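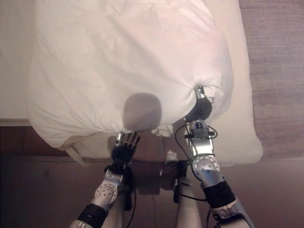

What does a dairy farm need before it can sell milk to the new Catel cheese plant?

A farm needs a milk quality record from the last six months, a cooling tank that passes inspection, and a signed supply agreement with the Kirkau Dairy Cooperative.

KIRKAU – The Kirkau Dairy Cooperative will begin to take new member farms in December, for the first time in four years. The new farms will deliver to the cheese plant in Catel, where a second production line is now being installed. At present the cooperative has 38 member farms, and most of them milk fewer than 100 cows.

"We have had many telephone calls from farmers who lost their buyer or who are paid too late," said Holger Berge, chairman of the cooperative. "Until now we had to tell them that the plant is full. With the second line we can give a different answer, and I am very glad for this."

The new line is made for a semi-hard cheese which is sold under the name Boström. It ripens for 205 days in the cellar below the plant. The cheese needs milk from cows that go on pasture in the summer months, and for this reason the agreement asks each farm to keep a simple grazing diary. The diary may be written by hand. A farm that feeds silage can also join, but its milk will be collected separately and used for other products.
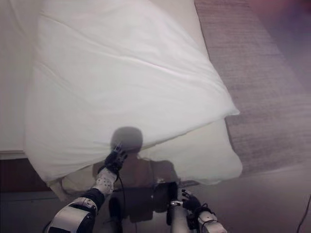

Milk will be collected every second day. The truck follows two routes, one through the Simov valley and one along the north road, and farms should have a yard where it can turn. Farmers who are not sure about their yard can ask for a visit before they apply. The visit costs nothing.

Payment is made twice a month. The base price is the same for all members, with an addition for protein and a deduction when the cell count is too high. Farms with less than about 1000 liters per collection pay a small stop fee, which the members voted to keep at their last meeting.

Ehsan Gilani, the field adviser of the cooperative, will help new members during the first season. He recommends that farmers take their own milk samples already now, so that they know their numbers when the inspector comes.

"Many small problems are in the washing of the pipeline," Gilani said. "The water is not hot enough at the end, or the rubber parts are old. This can be corrected in one afternoon."

Application forms are available at the cooperative office in Kirkau, next to the feed store. The office is open from 8 a.m. until noon. Farmers can also ask the milk truck driver for a form.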